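Writing letters again

16th July
12 shares | 6 comments

When I moved to Prurnden I promised many people that I would write to them. I meant e-mails, of course. In the end I wrote almost no e-mails, and the first person who wrote to me on paper was my old classmate Hậu Đào. The letter had 3 pages, both sides, and it took so long to arrive that the news inside was already old. I did not mind. I read it standing in the hallway with my shoes still on.

I answered the same week, and that was more difficult than I expected. My handwriting became very bad in the last years. Also I write in English now, because it is the language that Hậu and I share, and on paper there is no red line under a wrong word. In the beginning I made a draft on the computer and copied it by hand, but the letter sounded like a letter to a bank. Now I write directly, and when I make a mistake I cross it out and continue. Hậu says the crossed words are the best part — I am not sure if this is a compliment.

The paper matters more than I thought. I tried a pad from Tirnetti which was beautiful and very smooth, and my pen made a small lake at the end of every line. The cheaper pad from Veltau is a little rough and the ink stays where I put it. For the envelopes I have no opinion, only that the glue should not taste like fish.

In June I wrote to my former teacher too, after many years of silence. I was afraid it would be strange for her. She sent back a postcard with two sentences and a question about my mother, so now I owe her a proper answer, and I have been thinking about the first line for several days.

My biggest problem was always the answering. A letter in a drawer is a letter I forget, and once I found one from the winter under a phone bill and felt terrible. So I made a rule that the mail must have an open place where I pass every morning. I chose a shallow wicker basket, the kind with a thick braided rim, and it lives on the left side of my white table. What I have not answered goes in, and it comes out only when the reply has a stamp. Tonight it is the turn of my teacher — I think I will simply start with my mother's garden.
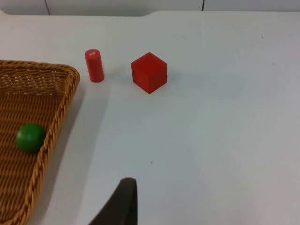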